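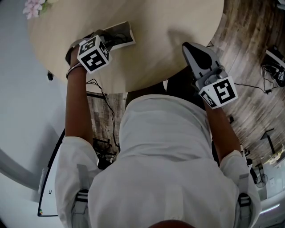
Apprendre sans robot, vraiment ?

J'ai fini par lire le rapport de Stadora sur les démonstrations collectées avec des pinces tenues à la main. L'argument est connu : plus besoin de téléopérer un bras, on prend une pince dans chaque main, un cube couvert de marqueurs donne la pose, et la politique apprise se transfère ensuite sur la machine. Leur chiffre phare : 2000 démonstrations, 118 objets. Très bien.

Ce qui me gêne commence à la page des essais. L'évaluation porte sur 50 essais par tâche, tous menés sur la même table, avec 2 bras Hekeleck montés à hauteur fixe. Aucun intervalle de confiance. Et rien sur les démonstrations rejetées quand le poignet tourne et que les marqueurs ne sont plus lisibles – or c'est là que se cachent les gestes intéressants. Si on jette tout ce qui se suit mal, on entraîne sur des gestes sages et on s'étonne que ça marche.

Autre point : un humain plie le dos, avance l'épaule, change d'appui. Le bras, lui, a ses butées. Le rapport parle d'un « filtrage cinématique » en deux lignes, sans taux de rejet.

La comparaison avec Hajji, leur référence téléopérée, ne me convainc pas davantage, le budget étant compté en heures d'opérateur sans l'étalonnage. J'ai demandé les journaux bruts en juillet. On m'a renvoyé vers le dépôt Sarnitbridge, qui contient les poids et un fichier de configuration.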